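ok so I finally oiled the kitchen table last night and I have thoughts. thread, because I can't fit my feelings about a table in one post

Background for anyone new: I bought this table secondhand in February from a man named Davoud Dehghan who was moving into a smaller apartment. He called it "the Falby." No label on it anywhere, so I've been calling it the Falby too.

It's pale wood, and it was VERY dull when I got it. Years of dish soap and hot mugs, I'm guessing. Every glass left a ring and every ring stayed for a week, and I was spending my evenings rubbing at circles like a crazy person.

My neighbor Relu Buzatu does furniture repair on the side and he came up to look at it. He ran his palm across it twice, said "thirsty," and went back downstairs. That was the whole consultation!!

Step one was getting the old gunk off. Warm water, a tiny squirt of soap, a cloth wrung out so hard it barely felt damp. Then I let it dry overnight and we ate dinner on the couch, which my daughter thought was the best thing to ever happen to this family

Then sanding. By hand, 240 grit, always going with the grain. This table has grain that wanders off on a diagonal in long wavy lines, so "with the grain" meant me shuffling sideways with my elbow out - my shoulder still hurts

I stopped when my hand slid over it without catching. Vacuumed, wiped, vacuumed again, found dust on the light fixture somehow, wiped that too.

The oil is from a little brand called Ritance. Relu gave me the end of his can and I went and bought my own after. It smells like walnuts and a hardware store. I love it, my husband does not, the window stayed open all evening.

Thin coat, wait 30 minutes, wipe off everything that hasn't soaked in. I did 2 coats, with a night in between. On the first one I put way too much on and one corner went sticky, so I had to go back over it with a clean rag and a lot of muttering

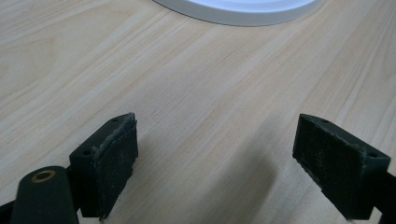 How long do you have to wait before you can use the table again? Light stuff like a plate or a book the next day, but give it roughly a week before anything wet or hot goes on it.

I know a week sounds like forever when it's the only table you own. We put down the ugly cork mats from Grosasia and everybody got a lecture about cups.

What I like most is the streaky bits. There's peach and honey in there, with darker tan bands across the middle, and I had been keeping a tablecloth over all of that for months. The tablecloth is in the rag bag now

The finish is smooth and pretty matte. I was scared it would come out looking like a bowling lane, but there's only a little sheen to it.

A few of you asked about white dishes on a light table and whether it all goes too washed out. I like it! I have 6 white plates and they're staying. If you want more color go for the napkins, mine are the rust ones and I've washed them so many times they're basically pink now.

Rags!! Please do not ball up oily rags and toss them in the trash, they can heat up and catch fire. I lay mine out flat on the balcony rail until they go stiff, then they go out.

Someone asked if I'll have to do this every year. Relu says once every 365 days is plenty for most people, sooner if water stops beading up. We have two kids and a slow cooker so I'm expecting sooner

Next up is the bench that goes with it, which has marker on it. Purple. If you've gotten permanent marker out of bare wood without sanding a dent into it please tell me how, I've already tried rubbing alcohol and it just got wider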